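Tundico Desktop Pegboard: Set-up Guide
Section 5. Standing the board and fitting the green accessories

Applies to boards supplied after February 21, 2024. Read the section through before starting.

5.1 Placing the board

1. Clear a flat, level tabletop.
2. Stand the board with its lower edge resting on the table.
3. Check that the rows of holes run parallel to the tabletop.
4. Set the green pieces out in front of the board, spaced so that each can be picked up singly.

Note: Small pieces are hard to separate once they are touching.

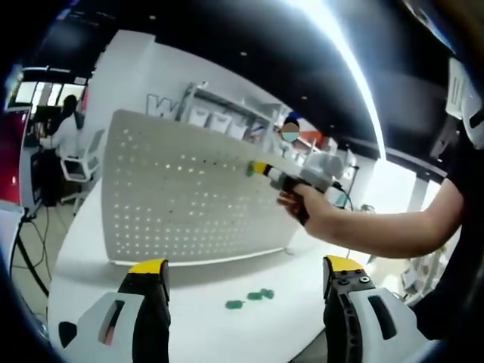
5. Fit the pieces nearest the upper edge first, then work down. Pieces fitted low on the board get in the way of the hand when the upper rows are filled.
6. Press each piece until it sits flat against the face. Do not twist.

Caution: Hold the board steady with one hand while pressing near the upper edge. It can tip backwards.

5.2 Hooks and rods

1. Choose a free hole with at least one empty hole on every side.
2. Offer up the hook at a slight upward angle, push it in, then let it drop.
3. Insert L-shaped rods short leg first. The long leg must point away from the board.
4. Pull lightly on each fitting. If it moves, remove it and start again from step 2.

Caution: The total load must not exceed 2,000 g. At 2,075 g the fittings may work loose. Zustuvar rods from the older set have a thicker leg and must not be forced into the holes.
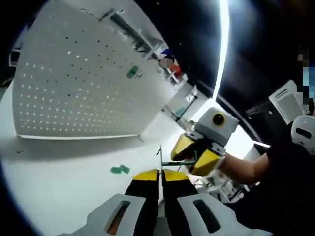

Can a hook be moved once it has been fitted?
Lift it until the lower end clears the hole, draw it straight out and refit it as in 5.2. Check the hole for wear first.

5.3 Spare parts

Hooks and rods are sold in packs of 23. Quote part name Plellis when ordering.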